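Weighing Dry Beans and Grains on a Digital Kitchen Scale

Tetbridge Community Kitchen – Home Food Preparation Guides
Revised April 2023

Purpose of this guide

Recipes for soups, stews and sweet bean paste often give dry ingredients by weight. A cup of small beans and a cup of large beans do not weigh the same, and a cup filled by one person will differ from a cup filled by another. Weighing removes this difference. The guide covers small dry beans, lentils, rice and other whole grains. It does not cover flour or powdered sugar, for which please see the separate sheet on baking ingredients.

What you will need

A digital kitchen scale with a tare (zero) button
A light, round bowl, deep enough to hold the full amount
The dry beans or grains, in an open container
A spoon or small scoop
A dry cloth

Any household scale may be used, provided that its maximum load is greater than the combined weight of the bowl and its contents. The scales in our teaching kitchen are rated to 2000 grams. The limit is normally printed on the underside of the scale or in its instruction leaflet. A heavy ceramic bowl can use up a large part of this allowance, and we recommend metal or plastic for most tasks.

Preparing the work surface

1. Choose a firm, level table or counter. Do not place the scale on a folded towel, a tablecloth with padding, or a cutting board that rocks.

2. Wipe the surface and the feet of the scale with the dry cloth. A single bean under one foot is enough to disturb the reading.

3. Keep the scale away from fans, open windows and running appliances.

4. Set the container of beans to one side of the scale, within easy reach. It should not touch the scale at any time during weighing.

Weighing the beans

1. Switch the scale on with nothing on the platform and wait until the display shows zero.

2. Select the unit used in your recipe. Most scales offer grams and ounces. Check the unit again whenever the scale has been switched off, as many models return to a default setting.

3. Place the empty bowl on the platform. Position it so that the display and buttons remain uncovered. Wide bowls may hide the display altogether; in that case, use a narrower bowl or raise the bowl on a small, steady stand before pressing tare.

4. Press the tare button. The display should return to zero with the bowl in place.

5. Add the beans with the spoon or scoop. Pour slowly and hold the scoop close to the bowl, as dry beans bounce when dropped from a height.

6. When the reading is within 25 grams of the amount required, pause and allow the number to settle. Add the remainder in small quantities.

7. If you have added too much, remove beans with the spoon. Do not lift the bowl and tip it while the scale is on, as some scales will lose the tare setting.

8. Note the final weight before removing the bowl.

Weighing more than one ingredient

Two or more dry ingredients may be weighed into the same bowl, as long as they will be cooked together. Press tare after each ingredient and begin the next from zero. Beans that need soaking should always be weighed into a separate bowl – they cannot easily be sorted from rice or barley afterward.

Dry weight and soaked weight

Unless a recipe states otherwise, the weight given for beans is the dry weight. Beans take up a good deal of water during soaking, and weighing them afterward will give a much higher figure. Sort and weigh first, then rinse and soak. Discard shriveled or broken beans and any small stones before weighing.

If the reading will not settle

Check that the bowl is not touching a wall, a container or the table. Confirm that the outside of the bowl is clean and dry. If the number continues to drift, remove everything, switch the scale off and start again. Replace the battery if the display is faint or goes blank. Kitchens using our loan scales may exchange a faulty unit at the Tetbridge equipment desk, which is closed during the last 2 weeks of December.

Cleaning and storage

Wipe the platform with a slightly damp cloth and dry it at once. Never place a digital scale under running water or in a dishwasher. Store it flat with nothing on top, as constant pressure can damage the sensor. Return unused beans to a dry, lidded container and label it with the date of purchase.

Related guides: Soaking and Cooking Dry Beans; Measuring Liquids; Choosing Storage Containers
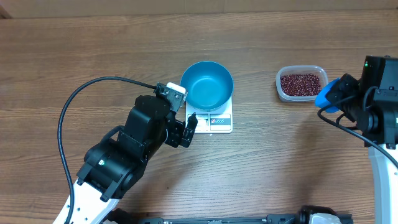

Empty bowl set toward the back of the scale, with small dark red beans to the right.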